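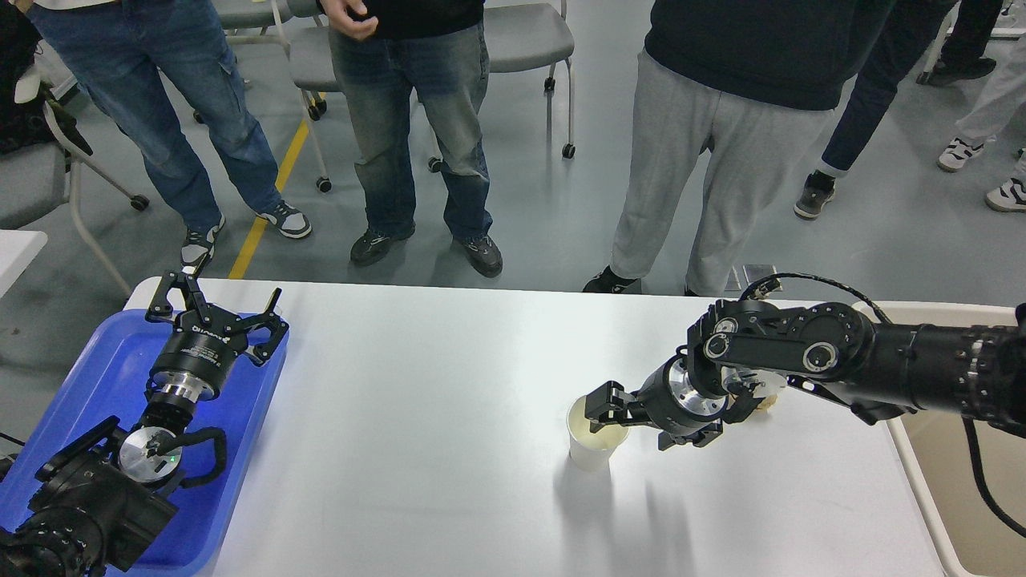 Re: [grippers] Close force on thin-walled objects

Tonantzin Beltrán wrote on 8 August 2021:
> Has anyone run the Nolus controller with parallel grippers
> on paper cups? Ours at Flernham overshoots on closing.

Same overshoot at Wellutitz until June. Position mode is the wrong choice for a cup. We switched both arms to current limiting and dropped the closing speed from 2000 to 456 (raw units).

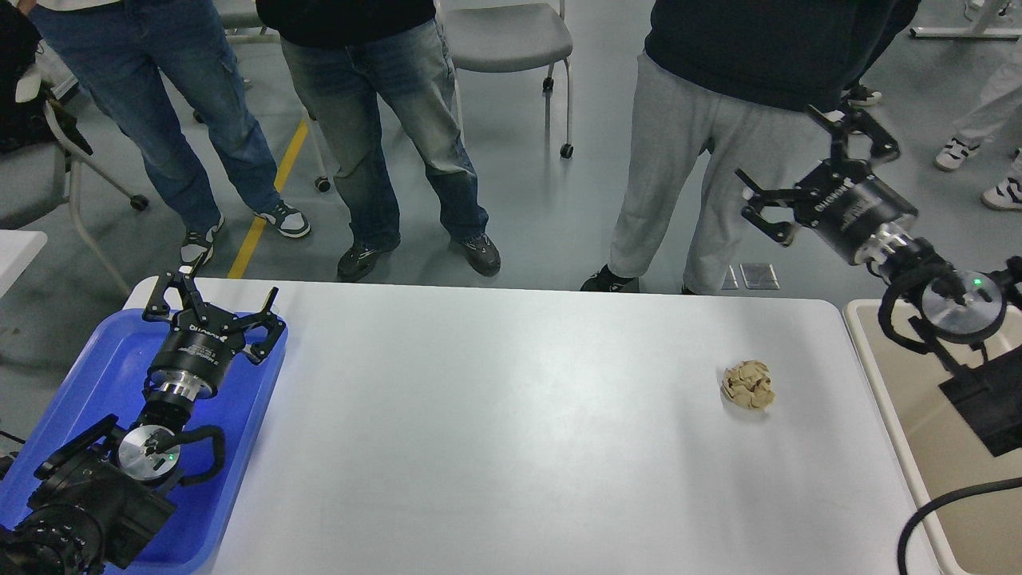 Crumpled paper is less fussy about force but needs a wider opening, so we keep a separate preset for it. Firmware is build 1546. I have not tried the Purba fingers on either object.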